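How Do Clothes Get Folded Flat?

By Ylva Brekke
Last updated: April
Reading time: 4 minutes

Clothes are made to fit around bodies. A body is round, and it has arms, a neck and shoulders that stick out. A drawer is a box with a flat bottom. Folding is how you turn something shaped like a person into something shaped like a drawer.

This page is about folding dark clothes, such as a black T-shirt. Dark clothes are a little harder to fold than light ones, and you will find out why.

What is cloth made of?

Most T-shirts are knitted. That means the thread goes in and out of tiny loops, and each loop holds on to the next one. If you look at a T-shirt with a magnifying glass, you can see rows of little V shapes. Those are the loops.

Loops can open and close, so a T-shirt stretches when you pull it and goes back when you let go. Many pants are woven. In woven cloth the threads cross over and under each other like the strips in a basket. Woven cloth does not stretch very much, and it keeps a crease longer.

Paper is different from both. You can pick up a sheet of paper by one corner and it mostly keeps its shape. If you pick up a shirt by one corner, the rest hangs down in a bunch. People who study cloth call this being "limp."

Where should you fold?

You need a flat place that is bigger than the piece of clothing. A bed is big, but it is soft and your hands sink in. A table is better. Some people put a cloth on the table first. A patterned cloth in light colors works well under dark clothes, and you can see right away where the edge of the shirt is. On a dark table, a black sleeve can be hard to find. 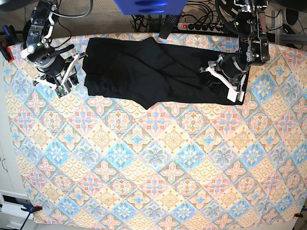
The cloth underneath should be pulled tight. If it has wrinkles, the shirt on top will have bumps too. You can hold the corners down with clamps or tuck them under something heavy.

Why are dark clothes tricky?

You see a fold because of light and shadow. One side of the fold catches the light and the other side is darker. On a white shirt the shadow is easy to spot. Black cloth soaks up most of the light that lands on it, so the bright side and the shadow side look nearly the same. Try standing by a window in the morning. Light that comes in from the side makes folds show up more.

You can also use your hands. Slide your palm over the shirt. A fold feels like a small ridge.

How to fold a T-shirt

1. Lay the shirt on the table and find the neck, the two sleeves and the hem. The hem is the bottom edge, where the cloth is turned up and sewn.

2. Pull the corners of the hem gently outward. Then smooth the shirt from the middle to the sides. Both sleeves should point away from the body of the shirt.

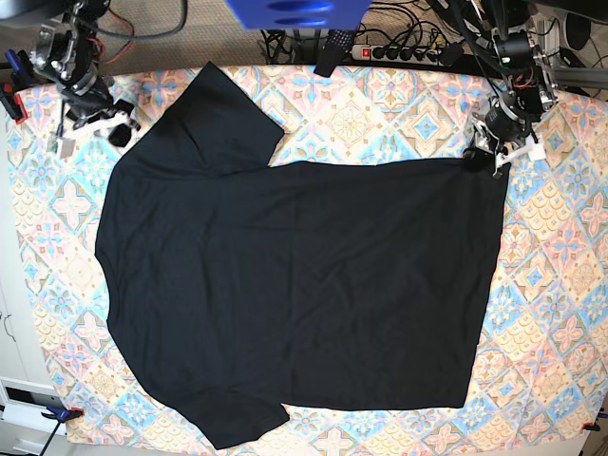
3. Fold one side in toward the middle, with its sleeve. Do the same with the other side. Now you have a long strip.

4. Bring the hem up to the neck. Fold it in half once more if your drawer is small.

What if it is all in a heap?

Clothes in a heap have no clear top or bottom. Do not try to fold a heap. Look for an edge first. A straight edge is often a hem, and a seam will lead you to one if you follow it with your fingers.

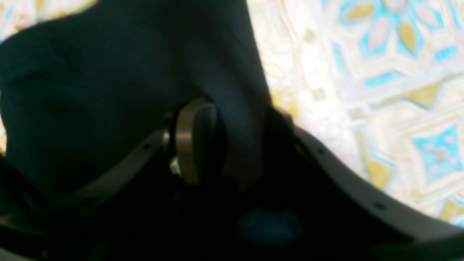
Once you have an edge, hold it at two points and lift. Most of the tangle will drop out under its own weight. Lay the piece down slowly, starting with the end that hangs lowest.

Pants are quicker than shirts. Put one leg on top of the other, line up the seams, and fold from the ankles to the waist.

Words to know

Hem: the sewn bottom edge of a shirt, sleeve or pant leg.
Seam: a line where two pieces of cloth are sewn together.
Crease: a line left in cloth after it has been bent or pressed.
Matte: not shiny.

Related
Why Do Socks Stretch?
How a Button Stays On
100 Words About Clothes
What Is Felt?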